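Getting your first good recordings out of the Wirden hand-held gripper kit

I've had the Wirden kit on my bench for a few weeks now, and I like it a lot more than I expected to! It's a gripper you hold and operate yourself, so you can record how a job is done without having a robot arm in the room at all. The quick start sheet gets you powered up and then more or less wishes you luck, so these are the steps I'd give a friend who had just opened the box.

What you need

The kit itself (gripper, phone bracket, cable set)
A phone with the Wirden app installed
A computer with at least 200 GB free
A steady table with space on both sides
One simple object to practice with

Step 1. Put the app and the firmware on the same version

Do this before you attach anything. My kit arrived with older firmware than the app wanted, and the two would pair but refuse to record. Open Settings, then Device, then Check. The update takes 13 minutes and the progress bar sits still for most of it, so go make a coffee. If it fails, restart the phone first and the gripper second. Zhenhua Dai from the user forum gave me that order and it has worked every time.

Step 2. Mount the phone

Slide the phone into the bracket and tighten until it stops wiggling, then give it a gentle shake over something soft. Take off any thick case. Mine kept creeping out of the bracket by a hair, which was enough to spoil the calibration and cost me an entire evening.

Step 3. Calibrate

Choose New Calibration and follow the prompts. You'll be asked to tilt the gripper slowly in each direction – slower than feels natural. The app gives you a score at the end. Anything over 3000 is usable according to the manual, and I redo it if I land close to that line. Good light helps a great deal here.

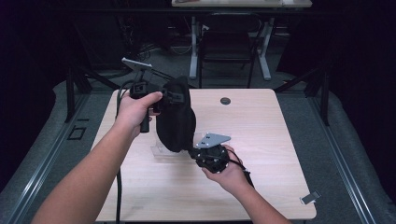 Step 4. Learn the hold

Wirden sells this as a one-person kit, and it is one, but it takes both hands while you're getting used to it. Spend your first session just moving it over the table with recording switched off. Keep one hand wrapped around the handle grip with your thumb on top, and let the round unit at the other end of the black fabric section rest in your other palm with the fingers curled under it. Bare forearms are a good idea too, as loose cuffs love to catch on a bracket. Try a few slow passes from left to right, then some up and down, and stop when your wrists get tired (they will!).

Step 5. Sort out the cables

I can't stress this one enough. Move the gripper to the farthest point you plan to reach and check that the cable still has slack. Then come all the way back in and check that it doesn't sweep across your work area. I tie mine loosely at one side of the table and leave a generous loop. A tight cable pulls on your wrist, and you can see that tug in the motion trace afterward.

Step 6. Record a practice set

Pick one small task with a clear start and finish, like moving a block from one spot to another. Press record, hold still for a moment, do the task, hold still again, stop. Those pauses make trimming so much easier. My first proper set came to 321 clips and I threw out nearly 200 of them, mostly for rushing. The second set went far better once I slowed down and changed the starting spot of the block between clips.

Step 7. Check before you do more

Copy a few clips to the computer and open them in the viewer. Look for jumps in the motion trace, blurry stretches and moments when your own hand hides the object. Afroza Gamage wrote a handy script for the Groltden viewer that marks the jumps in red, and I'd install it right away.

What I'd change

The fan in the charging dock is noisy, the cable could be longer, and I wish the app remembered clip names between sessions. I'd also love a left-handed layout. Wirden's support team answered my question about that within a day and said one is planned for March, so I'll update this page when I've tried it.

Next up is exporting your clips to Pastik, including the folder names it expects and the one checkbox you need to turn off first.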